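Plastic food storage container

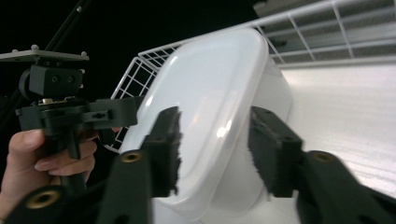 A translucent food container with a rounded-rectangle lid.

A plastic food storage container is a reusable box with a lid, used for keeping leftovers, dry goods, packed lunches and so on. Usually clear or milky. Sold singly or in nested sets. Also called a food saver, a keeper, a fridge box, or in many homes by whatever brand name the family grew up with.

For the takeout type see Disposable food packaging. For glass versions see Glass storage dish.

Shape and parts

Two pieces, the body and the lid. The body is normally a rounded rectangle, a square or a circle seen from the top, often a bit narrower at the base so that empties nest. Corners are rounded. Food scrapes out easier and the plastic is less likely to split there.

Lids vary more than bodies do. The common kinds:

Press-on lid – soft, with a groove that goes over the rim of the body. Cheapest. A raised rim around a flat middle panel is a usual layout, and on many sets the foot of the next box sits inside that rim when stacked.
Clip lid – hinged flaps on two or four sides, often with a separate gasket. Tighter, harder to clean. The hinges are the first thing to break.
Screw lid – round boxes only.
Vented lid – small plug or flap opened before microwaving.

Materials

Most of the cloudy or frosted ones are polypropylene, marked with a 5 in the recycling triangle. Takes heat fairly well, gets brittle in a cold freezer. Low-density polyethylene (4) is softer and waxy to the touch and was the usual choice for older boxes; still used for lids. Clear, glassy boxes may be polystyrene, polycarbonate or a copolyester. These show the contents better but scratches show too.

The milky look of polypropylene is not a dye. The material is partly crystalline and scatters light, so thin walls look clearer than thick ones. Colored lids are the same plastic with pigment added.

Sizes

No general standard. Makers use their own steps, and lids from one line rarely fit another even when the boxes look the same. The Soler range, for instance, kept one lid size across three depths of box, while the Nestbridge sets went the other way with a diferent lid for each box so the whole set packs into the largest. Both ideas are still around. Vudham, a later line, sold lids seperately.

Small boxes hold a sauce or half an onion. Lunch sizes run up to a liter or so. The largest are for flour, rice, cereal, and are kept in the cupboard, not the fridge.

Use

Refrigerator. Leftovers are best put in shallow boxes, which cool faster than deep ones. Three to four days is the usual advice for cooked food. Many people label with masking tape and a pen.

Freezer. Leave a gap at the top, liquids expand. Let the box stand a few minutes before twisting it to get the block out.

Microwave. Only if marked for it. Lid loosened or off. Fatty and sugary foods get hotter than water does and can pit the surface.

Dry storage. Press-on lids are enough for pasta and beans. Brown sugar and crackers need something tighter.

Staining and smells

Tomato sauce, curry and turmeric stain polypropylene, mostly when heated in it. Sunlight on a windowsill fades the yellow from turmeric over a few days. For smells – baking soda and warm water, left overnight, lid off. Scouring pads make it worse, later stains catch in the scratches.

Cleaning and keeping

Top rack of the dishwasher if the maker allows it. Lids warp first. Gaskets should come out now and then and be dried before they go back in.

Storing the empties takes up more room than people plan for. Two methods: nest the bodies and stand the lids on edge in a rack or a spare box, or keep each box closed with its own lid. The second wastes space but nothing goes missing. In a household survey by Demetrio Bermúdez (Soncombe, November) covering 315 kitchens, 17 had a matching lid for every box they owned.

Disposal

Boxes that are cracked, sticky or badly pitted are usually retired from food and end up holding screws or buttons. Polypropylene is recyclable where it is collected, coverage differs by town. Lids made from another plastic go in separately.

See also

Bento
Lunch box
Canister
Butter dish
Plastic wrap

Further reading

Maximiliano Lorente, Boxes and Their Lids, Soncombe.

Page last edited 2024-11-15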